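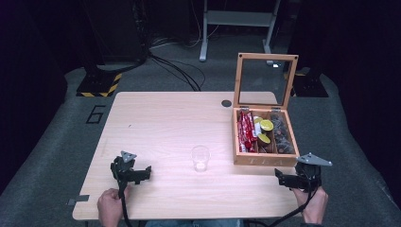

Section 4. Planning and Budget Before You Order

Read this section before you send a purchase order for hand-held gripper sets. It is written for the person who signs for the money and for the person who will prepare the room. In most sites these are two different people, so please read it together.

4.1 Decide the number of stations

1. Write down the tasks you want to record in the first season. Small table tasks, with a cup or a box of tea, need only one station with one seated operator.
2. For each station, order one left and one right gripper. They are sold as a pair under the name Bita. A single gripper can be ordered later as a spare part, but the price is higher than half of a pair.
3. If you plan for more than 5 stations, write to Doina Stojanović at the Plokine sales office before you order. Above this number the delivery is made in two parts, and you will pay freight two times.

Note: The marker plates on top of the grippers are not the same size left and right. When you order spare plates, state the side. Plates are not taken back after the bag is open.

4.2 Make the budget

4. Enter the cost of the gripper pairs on line 1 of the budget sheet.
5. Enter cables on line 2. Each gripper has its own cable. The standard cable has order code 151 and the long one has order code 662. Measure from the seat of the operator to the equipment base, along the floor and not through the air, then add the height of the table.
6. Enter furniture on line 3. A plain office table with a wood surface is enough. Tables with a cable hole near the far edge cost a little more, and we recommend them.
7. Enter the metal stand, the curtains and the floor tape on line 4. Many customers forget this line. In the budget of our own room at Clendon it was forgotten too, and Edin Jurić had to ask for the money again in October.
8. Enter the task objects on line 5. They are cheap, but they are used up. Plan to replace tea packets, pods and wrapped items often - the corners become soft and the grip is then different.

Caution: Do not save money on the curtains. Bright reflections from windows can disturb the reading of the markers. Choose black cloth that reaches to the floor.

4.3 Check the room

9. Mark the place of each table on the carpet and give each place a number.
10. Put hazard tape on the edges of every equipment base that stands on the floor.
11. Let the operator sit down with both grippers and reach to all corners of the table. If a cable pulls, order the long one now.

Caution: A cable which hangs in front of the hand can catch on the table edge. Leave enough slack, and fix the rest with tape.

4.4 Send the order

12. Sign the budget sheet and send it with the room drawing. The quotation is valid for 39 days.
13. For changes after this time, ask for a new quotation. Old prices can not be extended.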